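## Chapter 5: What the Finish Tells You

Shoppers judge household goods by their surfaces, and the people who sell them know it. A brushed finish suggests a serious kitchen. A pastel matte coat suggests care and good taste. Neither tells you what the thing is made of or how long it will last, and this chapter asks you to be suspicious of anyone who says it does.

Take the word "gold". In a jeweller's shop it has a meaning that can be tested. On a shelf of bathroom fittings it usually names a colour. The Gralden catalogue we use in the exercises lists 384 items, and its finishes include "warm gold", "champagne" and "heritage brass". Go looking for the base metal and you'll find it stated for very few of them. That may be an oversight. We doubt it, given how much room was found for the adjectives.

Defenders of this sort of labelling say customers understand the convention. Perhaps most do. But the argument is a little too handy for the seller, and it falls apart when the price climbs along with the adjective. In the Ostanis range, two towel rails share the same drawing, the same load rating and the same warranty. One costs a third more. The printed difference is a colour name, and we could find no claim on either box that would justify the gap. A coloured finish can cost more to apply, of course. If so, the maker is free to say so.

Matte coatings deserve the same treatment. "Soft-touch" and "powder finish" get used loosely, and the second is easily mistaken for powder coating, a real process with real standards behind it. Before you accept either term, ask what was applied, to what, and how it was tested. Section 5.2 sets out the scratch and rub tests. Section 5.3 looks at why so many of the published results can't be compared.

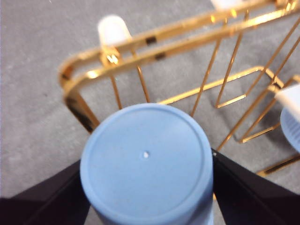 Appearance still counts as evidence, provided you keep it on a short leash. Start with what can be defended. The wire rack is gold-coloured and shiny, and its top rail has two parallel bars that curve at the corner. The cylinder's top is flat, matte and powder blue, with a slightly raised rim. A Hidside copywriter would have both of them "premium" by the second line. Write your own account of each in three sentences, using no word you couldn't support, and keep it for the review questions in Section 5.4.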